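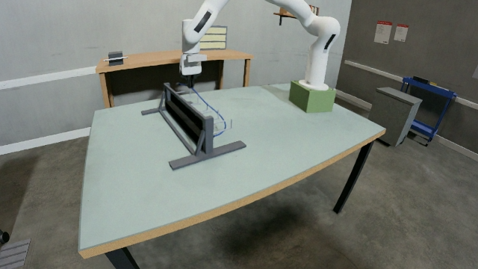

What does it mean to teach a robot by demonstration?

A person does the task through the robot, by moving the arm directly or by steering it from a distance, and the recorded motion is used later to make the robot do the task without them.

Teaching by demonstration
Also called: programming by demonstration, learning from demonstration, show-and-repeat (older shop usage)

Teaching by demonstration is a family of methods for giving a robot a task without writing the motion out in code. Two main branches. In hand guiding (kinesthetic teaching) the person takes hold of the arm and pushes it through the job. In remote teaching, or teleoperation, the person works a separate device and the arm follows. Both produce a recording, usually called a demonstration or an episode. What happens to the recording afterward varies a lot, see Use of recordings.

Contents
1 Hand guiding
2 Remote control
3 Simulated teaching
4 Cables and other soft parts
5 The Zodano exercises
6 Use of recordings
7 Common faults
8 Terms

1 Hand guiding

The oldest form. Paint and welding shops used it long before anyone talked about learning. The arm is put in a mode where the motors hold it up against gravity but otherwise give way, and the teacher walks it through the path. Joint angles are logged many times a second. A button on the wrist, or a foot switch, opens and closes the gripper.

Good for: short paths, wiping, pouring, putting a part in a hole. The teacher feels contact through the arm, so forces tend to come out sensible. Bad for: long sessions (tiring), two-arm work, and any setup where the teacher's own hands and sleeves get into the camera view. A policy trained on pictures with a human forearm in half of them may behave strangely once the forearm is gone. Some groups get around this by replaying the path afterward and recording the cameras only on the replay. Works if the objects can be put back exactly where they were. Often they can't.

2 Remote control

The teacher stands off and uses a controller. Types in common use:

Leader arm – a small copy of the robot, moved by hand, with the big one following joint for joint. Easy to learn.
Tracked handle or VR controller – the hand's position is mapped to the gripper's position. The joints are worked out by software, which sometimes picks an elbow pose the teacher didn't want.
3D mouse – cheap, slow, precise. Beginners tend to move one axis at a time and the recordings look like staircases.
Keyboard – still used for nudging and for testing.

Delay matters more than most newcomers expect. At 200 milliseconds many people start working in a move-and-wait rhythm, and the waits end up in the data. Trimming them is routine but not harmless, since a pause just before a grasp can be a real part of how the person did it.

Force feedback is available on some leader arms. Without it teachers press too hard, or go by the picture alone.

3 Simulated teaching

The same controllers can drive an arm that exists only in a physics program. No wear, instant reset, and the exact position of everything is known. The drawback is that contact and friction are approximations, and soft objects are worse. Recordings made this way are often mixed with a smaller number from real hardware.
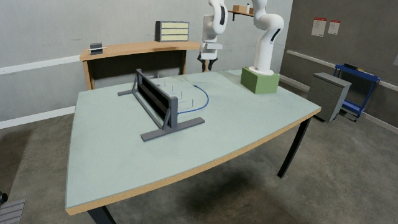
Simulated workcell for a cable exercise, with the gripper empty over the back of the table and the blue cable running among the white pegs.

Room detail in a simulated cell is partly for the cameras. If the policy only ever sees a bare gray void behind the table it may fail in front of a real wall. Walls, furniture and lighting are therefore varied from episode to episode in many projects, though practice differs and some teams keep one room fixed until the task is working at all.

Reset is the other big saving. On real hardware, putting the parts back can take longer than the demonstration did. In simulation it's one key.

4 Cables and other soft parts

Cables, cloth and bags are a standard reason for teaching by demonstration in the first place. A rigid part has six numbers for its pose. A cable has as many as you care to give it, and writing rules for all of them is hopeless, while a person routing one just looks and does it.

Typical cable tasks: pick up an end, lay the cable around a post, press it in a clip, seat a plug. Teachers differ in where they grip. Close to the end gives control over the plug but leaves a long free loop behind. Farther back gives a calmer loop and a floppy end. Neither is wrong but mixing both in one data set without labeling it makes training harder.

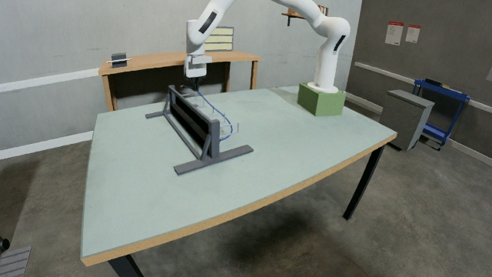
Camera placement is the usual weak point in cable teaching, and it should be settled before the first recording is made. A fixed view that shows the entire table is easy for the teacher to steer by and poor for judging small gaps. Thin or see-through parts make it worse. From across the table, the translucent clips beside a dark rack like this one are faint gray outlines, and the bend of the blue cable is far easier to follow than the pieces it passes. Most setups therefore pair a room camera with at least one close view, on the wrist or looking down. The teacher should be shown the same views the policy will get. A teacher who leans over and peeks is using information the robot won't have, and the recording then contains moves that can't be explained from its own pictures.

Simulators usually model a cable as a chain of short links or as a bending rod. Too stiff and it springs off the posts. Too soft and it lies there like wet string. Stiffness is often varied on purpose.

5 The Zodano exercises

Zodano is a small set of table exercises for remote teaching, written by Nidia Muñoz and Ignacio Acuña and distributed with the Flallomico controller software. It comes in 19 exercises, ordered by difficulty, beginning with touching a marked point and ending with two-stage cable routing. The first public collection held 171 demonstrations, all by tracked handle. A later one added leader-arm recordings from the Peixoto workshop, released the following February.

Muñoz has argued for keeping the failed attempts. Her position is that a slip followed by a recovery is worth more than another clean run, as long as the slip is marked. Acuña's notes go the other way for beginners – clean runs first, recoveries once the teacher is consistent. The released set follows Acuña for the early exercises and Muñoz for the cable ones. The split has been criticized as confusing, and the manual doesn't explain it very well.

Teachers new to the set are given six practice runs per exercise that aren't saved. 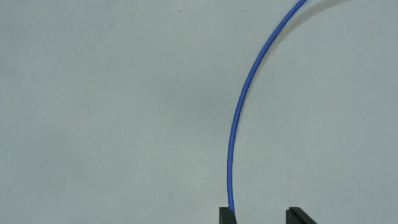 Close view of a blue cable meeting one finger of an open gripper.

6 Use of recordings

Straight playback. The arm repeats the path. Fine when the parts sit in a fixture and never move.

Segment and adjust. The path is cut into pieces, each tied to an object, and the pieces are shifted when the object shifts. Dakus, an early teaching package for packing cells, worked this way and some of its vocabulary is still around ("anchor", "carry piece").

Behavior cloning. A model is trained to give the teacher's action from the camera views and joint readings. Simple to set up. Small errors add up, the arm drifts into places no teacher visited, and then it has nothing to go on. Adding corrections, where a person takes over midway and steers back, helps a good deal.

Starting point for trial and error. The demonstrations get the robot near a solution and it improves by practice. Mostly in simulation.

7 Common faults

Camera and joint clocks out of step. Hard to see, ruins everthing downstream. Check by tapping the table and comparing.
Gripper logged as commanded but not as measured. A closed command on a thick part and a closed command on air look identical.
Same start pose every time.
One teacher only. The policy picks up their habits, including the useless ones.
Several teachers with no agreed method. See section 4.
Episode ended too early, before the gripper lets go and backs off. The trained robot then hovers.
Object names changed halfway thru a collection.

8 Terms

Episode – one recorded attempt, start to end.
Leader / follower – the device moved by the person, and the arm that copies it.
Reset – returning the table to its starting layout.
Takeover – the person steering in while the robot is running by itself.
Clutch – a button that unlinks the handle from the arm so the teacher can reposition their hand. Forgetting to release it is the most common cause of an episode in which nothing moves.

See also: teach pendant; teleoperation; cable routing; motion playback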